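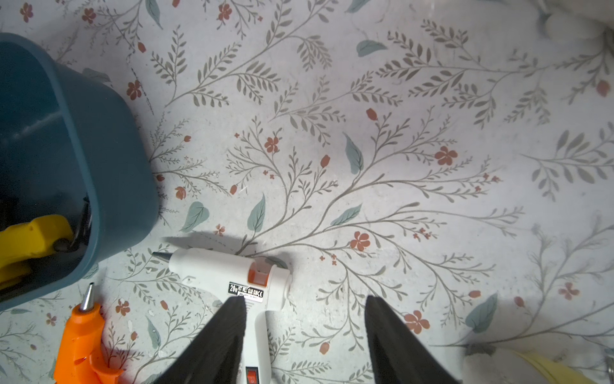

Has the tool return cell taken work away from the people on the repair bench? The four bench staff are all still in post on the same hours, but they spend those hours differently, and two of them have moved to a new shift pattern.

Progress report to the Driltetti fund, August 2024
Dostholm tool library and repair workshop

Work done since the last report

The cell went into daily use in July. It sorts returned hand tools into trays before they reach the bench, which used to be the first job of every morning. In its first full month it handled 939 items. Staff had to step in on 83 of them, mostly for tools with long cords or items that had been returned in the wrong crate.

Bakwood completed the safety check and signed off the stop buttons. Rattanakul supplied the second set of gripper pads, and we have one spare set on the shelf.

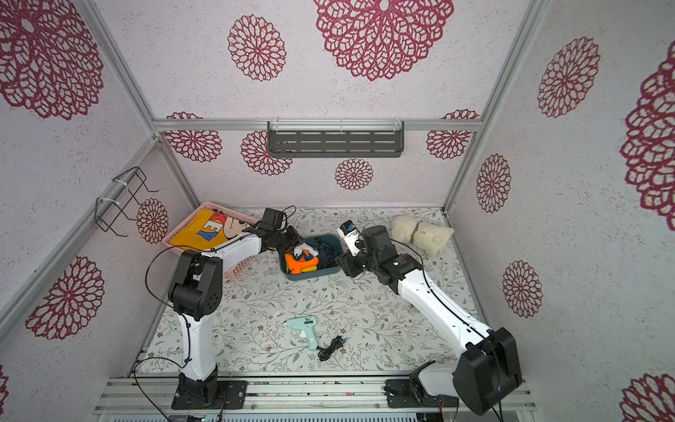
Corded tools remain the slowest part of the job. Staff used to untangle and wrap every cord by hand before inspection, and we had hoped to hand all of that over to the cell. We have only managed part of it. A glue gun sharing a tray with a coiled cord is easy for the bench to pick up and test. One lying on the mat with the cord trailing out to the plug still has to be wrapped by a person. We have asked for 400 hours of practice runs on cords alone before the winter intake.

Changes for staff

Sorting took up most of the early shift. That time now goes to testing and small repairs, and the backlog of untested tools is shorter than it was in the spring. Two staff have trained to restart the cell and clear a jam. The other two asked to stay on repairs, and we agreed to that.

There have been complaints. The cell is slower than a person on a good day, and staff dislike having to wait for it to finish before they can reach in. One of them also misses seeing each tool as it comes back - a cracked handle used to be spotted at the counter, and now it may not be found until testing. We have added a quick look at the counter to make up for this.

Next period

We will finish the cord runs, train a third person on restarts and review the new shifts with staff. Spending is within budget and we are not asking for any change to the grant.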